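Why Do We Mix Colors, and Where Does Olive Green Come From?

Have you ever squeezed every single paint you own onto one plate and swirled them all together, hoping for something wonderful, and ended up with a big puddle of mud? I have, many times (and I'm a grown-up!). But mud is a very good place to start, so let's talk about it.

You probably know that blue and yellow make green. If you use a lot of yellow, you get a bright spring green, like new grass. If you use a lot of blue, your green gets deeper and cooler, like a pine tree. Now take your green and add a tiny dab of red. Just a dab! The green goes quiet and a little brownish, and there you have olive, named after the small fruit that grows on trees in warm, sunny places.

Why does red do that? Red and green sit across from each other on the color wheel, and painters call two colors like that "opposites." When opposites get mixed, each one makes the other less bright. A little bit gives you olive, and a lot gives you our old friend mud. 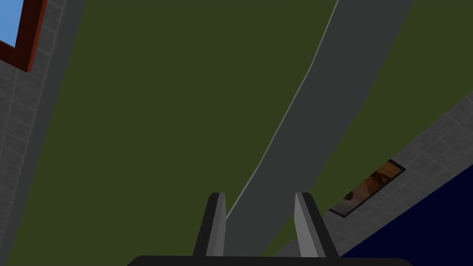 Picture: Usholm Picture Library

Dark olive can cover a big floor without shouting at you, and it looks very calm next to gray. Gray is a friendly color that way. Put a bright orange beside it and the orange seems to jump right up and wave!

People have been making paint for a very long time. Long before there were tubes and jars, they ground up colored earth and stones and mixed the powder with water or fat. Green earth was one of those, and some painters still like using it today, especially for hills and shadows.

Would you like to try it yourself? Put out blue, yellow and red, and paint a row of 19 little squares. Start with plain green and add a speck more red each time. Rinse your brush between squares, and write down which one you like best so you can find your way back to it later.

Written for the Isham Children's Color Pages, 5/12/25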